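Looking After a Wooden Tabletop You Use Every Day

I have been wiping, oiling and fussing over wooden tables for longer than I care to admit, and the question I still get most often (usually from someone who has just bought their first nice desk and is afraid to put a cup on it) is what on earth to clean it with. My answer is dull, I'm afraid. A soft cotton cloth, warm water, and the smallest drop of dish soap you can coax out of the bottle. Wring the cloth until it hardly feels damp, and go along the grain from one end to the other.

Before the cloth touches anything, though, get rid of the crumbs and grit. Little specks hide wonderfully well on pale wood, especially when there's a shine on it, and if you drag them around under a cloth you can leave fine scratches. I use an old pastry brush, a wide one that came from Birkell years ago and has long since retired from pastry. A dry paintbrush does the job just as nicely. Crouch down so that your eyes are nearly level with the top and look toward the window, and you'll find all sorts of things you missed!

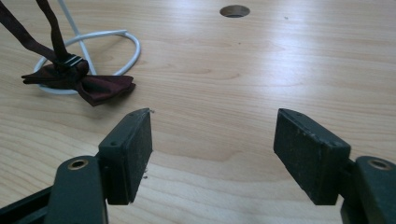

Light bouncing off pale, wavy grain, with a small round hole near the far side.

If your table has a hole in it for cords, give that some attention too. Dust settles around the rim, and the cut edge is often where the finish is thinnest, so keep the wet cloth well away from it. A dry cotton swab run around the inside will bring up more than you'd expect. My friend Ieva Lepik swears by a pipe cleaner bent into a hook, and I've come around to her way of thinking for the narrow ones.

Now, about oil. Please find out what finish you have before you buy any. A lacquered or varnished top won't drink it in, and you'll be left with a sticky film that collects every bit of lint in the house. Put a drop of water somewhere out of sight and wait a few minutes. If it sits up in a bead, leave the oil on the shelf. If it soaks in and darkens the wood, the table would probably enjoy a thin coat. I do mine every February, when the heating has been running for months and the air in the house is terribly dry. Two thin coats, a full night between them, and plenty of rubbing with a clean rag. Spread the oily rags out flat outdoors to dry afterward and never leave them in a heap, as they can heat up and catch fire all on their own.

For the faint rings that cups leave behind, try patience first. Plenty of them fade in a day or two.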